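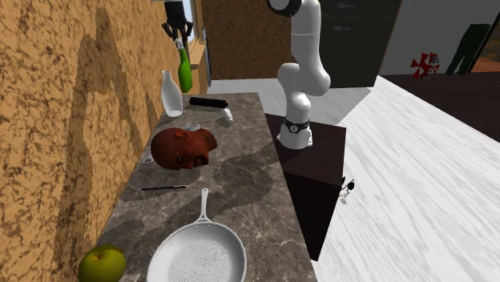
How do I tell "place identity" apart from "place dependence" in my survey?

Posted January 2012 in Research Methods Help

Hi all, long-time reader, first question. I'm putting together a survey for my master's project on how people feel about the neighborhood they live in. My site is Ostska, a district of 2,000 households on the edge of a bigger town, with a lot of older folks who've been there forever and a newer bunch who moved in when the Novum apartments opened.

My problem is that I wrote seven items for identity ("Ostska says a lot about who I am") and seven for dependence ("No other place is as good for the things I like to do") and in my pilot they all clump together. I ran a factor analysis and got one big fat factor with everything on it. My advisor says to look at the wording again but didn't say what to look for. I've been staring at these items since December and they've stopped meaning anything to me.

Is it my items? Is it my sample? Should I just give up and call the whole thing "attachment"? I have 770 addresses for the real mailing and I can't afford to do it twice. Oh, and the pilot was all people from the Novum side, if that matters.

3 replies

Reply 1 (marked helpful by asker)

That last sentence matters a lot! If everybody in your pilot moved in at the same time, into the same kind of apartment, you probably don't have much spread in either thing. I had the same mess with a study in Plarkow. My first batch was all recent arrivals, and the two scales were stuck together like wet newspaper. Once I got some people in who'd grown up there, I had folks who were hugely attached to the town as part of themselves but drove somewhere else for pretty much everything they did. Those are the people who pull the two apart.

How big was the pilot, by the way? You don't say, and fourteen items is a lot to throw at a factor analysis if you only have a few dozen forms back.

On wording, go through the dependence items and ask whether a person could say yes to each one without having any warm feelings about the place. "I can get what I need done here more easily than anywhere else" passes. "I wouldn't enjoy doing these things anywhere else" doesn't, in my book, that one is half affection already. I'd name activities too - walking the dog, shopping, seeing friends - and not leave it at "the things I like to do," which people read however they want.

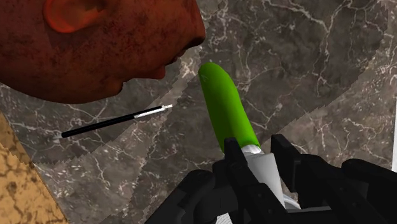

Head in profile over dark marble.

I'd also do a handful of sit-down talks before you mail anything. Have people read the items out loud and tell you what they think you're asking. I did this with neighbors over coffee and threw out 2 items the same evening. One woman thought "this place means a lot to me" was about the value of her house.

Reply 2

Just call it attachment. Plenty of papers do. I never saw the point of splitting it up, people like where they live or they don't.

Reply 3

I kind of disagree with the reply above. If the project is about old residents versus new ones, the split is probably the most interesting thing you've got, so I'd hang on to it for now. You can always report a combined score later if they really won't separate. Going the other way is harder.

Couple of smaller things. Check what rotation you used. If it's set to varimax you're telling the software the factors don't correlate, and these two nearly always do, so try an oblique one. Also look at the order of your questions. I once had all my identity items in one block and people just ran down the column circling 4s. Mix them up.

And say in the intro what you mean by Ostska! Do the Novum people even call it that? Where I live, half the street says they're from Vondráček (it's the old mill name) and the other half has never heard the word. If they're picturing different places while they fill in the form, no amount of fiddling with the items is going to help. A little outline map on page one did the job for us, and it was cheap to print.

Asker's comment

Thank you both, this is great. Oblique rotation gave me two factors, sort of, with three items loading on both. Those are the mushy ones. I'm redoing the pilot with people from the old side before the mailing goes out. And no, the Novum people mostly don't say Ostska. Ugh.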